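Members' Projects: An Arm for the Shared Workshop

The Stendale shared workshop has 41 members, most of whom work in wood, metal or textiles. Lavanya Rao and Arben Leka are building a robot arm. The two began the project in August, on a bench at the rear of the building, and were interviewed for the members' bulletin in November 2018.

The arm itself is a kit, purchased second-hand and named Graditz by its builders. Ms Rao is responsible for the mechanical assembly and Mr Leka for the control software. Before any instruction is sent to the motors, it is tried in a simulator which Mr Leka maintains on a computer at home.

"We agreed at the outset that the arm would not move under power until the same movement had been run on the screen," said Mr Leka. "A mistake in the simulator costs us a minute. On the bench it cost us a gearbox, and the replacement was 70 pounds."

The task chosen for the first stage is a modest one: to pick up a single part, carry it to a rack and set it down in the correct bay. Ms Rao drew the rack herself and supplied the model to Mr Leka, who has so far recorded 262 trial runs.
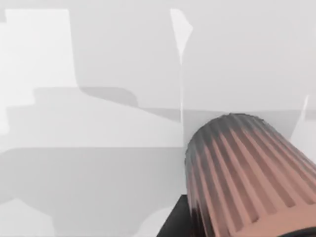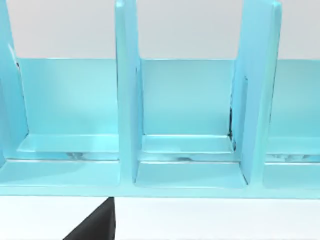 Views from the simulator: the ribbed cylinder, first, and the turquoise rack with its upright dividers.

Asked which element had proved most difficult, Ms Rao referred to the dividers. "They are tall, and the arm has to come in square to them. I had drawn the bays to suit the part and given very little thought to the fingers. We have changed the spacing twice."

Mr Leka was more concerned with friction. "The settings for grip are largely guesswork until we can compare them with the real fingers. I have kept notes of every value, and Lavanya has asked me to keep them more neatly."

Both builders expressed their thanks to Alfie Nuttall, who rewired the bench supply and fitted the emergency stop. Members are asked not to move the clamps at that bench, which have been set to match the measurements used in the software.

The first powered trial will be limited to 10 movements, with the arm carrying no load. Members who wish to attend should give their names to Ms Rao.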